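Small desktop whiteboards and erasers

Home > Desk and table > Writing boards > Small boards

Gisler small whiteboard, black frame
Gisler sponge eraser, blue

In stock at Clasthorpe. Stullthorpe to order, allow 2 working days.

Quick version

Small board. Lies flat on a desk or table. Black plastic frame, rounded corners, a knob on each short side. One person, one marker, one eraser. Good for working things out, rubbing it off, starting again. Not good for presenting to a room. We have bigger boards for that, see Wall boards.

Eraser sold seperately. Sorry, we know. Explained further down.

What you get

One board
Protective film on the writing side (peel it off, see below)
Card sleeve

What you don't get

Eraser
Markers
Stand
Wall fixings – the board has no holes and we don't sell a kit for it

The board

Rectangular, wider than it is tall if you set it down the usual way. White glossy surface, black plastic all the way round. Corners are rounded off so it doesn't dig in when you carry it under an arm or lean over it to reach the far side of the desk. Frame comes up a touch above the surface, enough to keep your marker hand off the table when you're working near the edge.

Glossy, so it shines. Under a ceiling light you'll get a reflection somewhere on it. Move the board or move the lamp. A matt version gets asked for a lot and we did stock one for a while, but it held on to red and green ink something terrible and half of them came back. Glossy wipes better. We'll take the shine.

The knobs

Two small black ones, halfway along each short side. Most asked question on this page. They are part of the frame. Don't unscrew them, don't prise them off, don't hang the board from them with string (someone in Stullthorpe did, it came down on a fish tank, fish fine). Useful for getting a finger behind when you want to turn the board round or slide it over to whoever is sitting opposite.

If a knob arrives broken, tell us within 12 days and we'll swap the board. We can't send knobs on their own.

The film

Please peel the film. Every January we get a run of emails saying the board won't wipe clean, and it's the film. It's clear, tight to the surface and easy to miss. Start at a corner with a fingernail. If you've been writing on the film, no harm done, peel it and bin it.

The eraser

Blue sponge block, rounded, pinched in a bit at the middle so your fingers have somewhere to go. Bone shaped, says everybody. Children like it. Dog owners, keep it off the floor.

Soft all over, so any side works and there's no felt pad to come unstuck. Picks up dry ink well. After a good few weeks it starts to smear instead of wipe, and that means it's full. Wash it:

Lukewarm water, a drop of washing up liquid
Squeeze, don't wring
Rinse until the water runs clear
Leave to dry overnight, not on a radiator

It will stain. Blue with grey patches is normal and doesn't affect anything. Replace when the sponge starts to crumble.

Why seperate? Boards used to come with a little felt eraser clipped on. Rubbish thing. Manon Sawatzky on our Clasthorpe counter kept a box of the ones people handed straight back at the till, and when the box was full we stopped ordering them. Buy the blue one once and use it with any board in the house.

Markers

Dry-wipe only. Any make. Fine or medium tip for a board this size – chisel tips are too fat, you run out of room after one line of sums.

Red is the one people moan about. Red ink sits longer than black or blue on most boards, this one included. Wipe it the same day and it comes off with the sponge. Leave it over a holiday and you'll want a damp cloth as well.

Permanent marker by mistake: go over the line with a dry-wipe marker, let it sit a few seconds, wipe both off together. Works most times. Surgical spirit on a cloth for what's left. No scourers, no cream cleaner, no nail varnish remover near the frame.

What people use it for

Graphs. More than we expected. Normand Fortin teaches maths evening classes and orders these from us every term. He has his students sketch the curve first, rough, before they touch a calculator. Bell, wave, whatever it is, get the shape down, then argue about it. Wrong shape, wipe, have another go. They'll do it on a board and they won't do it on paper, he reckons paper feels like it counts.

Spelling practice. Times tables.

Phone notes. Board by the phone, number down, copy it to the proper place later. Or forget to.

Card game scores. Ok for two or three players, cramped with more.

Shop counter prices, lying flat by the till. Diane Gauthier has one on her cheese counter at Stullthorpe market and writes the weights up on it while she's cutting.

Sketching out a room before moving the furniture. Not to scale, obviously, but good enough to settle where the sofa goes.

On the table

Sits best on a plain flat top. A few points:

If your table is two panels pushed together, keep the board to one side of the join. Straddle a join that isn't level and the board rocks when you press.

Pale tops are fine. Ink dust from the eraser shows up on them, so give the table a wipe as well now and then.

Tablecloths, no. It slides.

On a slippery top, a damp cloth folded under the board holds it still. Or the grip dots we sell for chopping boards, they stick on fine.

Leave room at the side for the eraser. Right of the board if you're right-handed. Sounds daft, but you'll be reaching for it every minute and if it's on the wrong side your sleeve goes through whatever you just wrote. Left-handers the other way about, and try turning the board a little so your hand comes in from below the line.

Gisler or Grerketti?

We carry both. Short answer, get the Gisler for a desk.

Grerketti boards are lighter and cheaper, with a thinner frame and square corners. Fine for a stack of them in a classroom where they'll be lost or sat on anyway. They bow slightly if you store them leaning. The Gisler is stiffer and stays put when you press on it.

Erasers fit either, it's a sponge.

Prices

On the shelf tag and in the basket. We've stopped putting them in the page text, they kept going out of date.

Packs: boards come singly or in a box of 12. Schools and clubs wanting 50 or more, ring and ask for Isabelle Chan, she does a better rate than the website will and can usually get the erasers thrown in on the same delivery. Catalogue code for the board is 295, quote that and not the number on the sleeve. The sleeve number is the supplier's and means nothing on our system.

Delivery

Goes out flat in card. If the parcel is bent, open it in front of the driver if you can, or take a photo before you unpack. We replace damaged boards without a fuss but the courier wants to see the outside.

Erasers on their own go as large letter. No need to be in.

Click and collect at Clasthorpe, order before 3 in the afternoon for same day. Side door after 5, ring the bell.

Returns

Unused, film still on, sleeve not torn to bits: full refund.
Film off but otherwise ok: exchange only.
Erasers: not once they've been used. Same reason as toothbrushes.

Questions we get

Is it magnetic?
No. Magnets will sit on it when it's flat, same as they would on a plate. Stand it up and they fall off.

Can I write on the back?
No. Plain backing, ink soaks in.

Can it stand up?
Lean it against something or use a plate stand. Not made for it. Careful of the knobs if it's on its short end, all the weight goes on one.

Does it ghost?
All of them do in the end. Faint shadow of old writing. Wipe it down with a damp cloth once a week and dry it, you'll put it off a long while.

Will it do for a toddler?
The board, yes, with you sitting there. The marker caps are the worry, and small bits pulled off the sponge. Table too, come to that.

Do you do lined or squared?
Not in this one. Rule a grid in permanent marker if you want it to stay, then dry-wipe on top. Hendrik Van der Linden sent us that tip and we've tried it, grid fades at the wiping edge after a month or so but you can go over it.

Can I leave it in the car / shed / conservatory?
Shed yes, car in summer no. Black plastic gets hot and the frame can lift at the corners.

My eraser is a different blue to my friend's
Batches vary. Same sponge.

Care, short

Peel film
Dry-wipe markers, lids back on
Wipe same day, red especially
Damp cloth weekly
Wash sponge when it smears
Store flat or upright, nothing heavy on top

Goes with

Fine tip markers, mixed colours
Grip dots
Plate stand, small
Spare blue eraser – get two, one's always in the wash
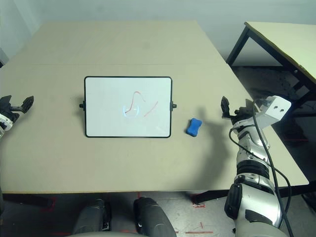 Spare erasers are in the same basket section as the boards, scroll past the markers. If it says out of stock online try the shop, the web count lags behind the shelf by a day and there's often a few left under the counter at Clasthorpe. Markers we reorder monthly. Red goes first, so if you need a lot of red for a class get it in early and we'll put it by with your name on.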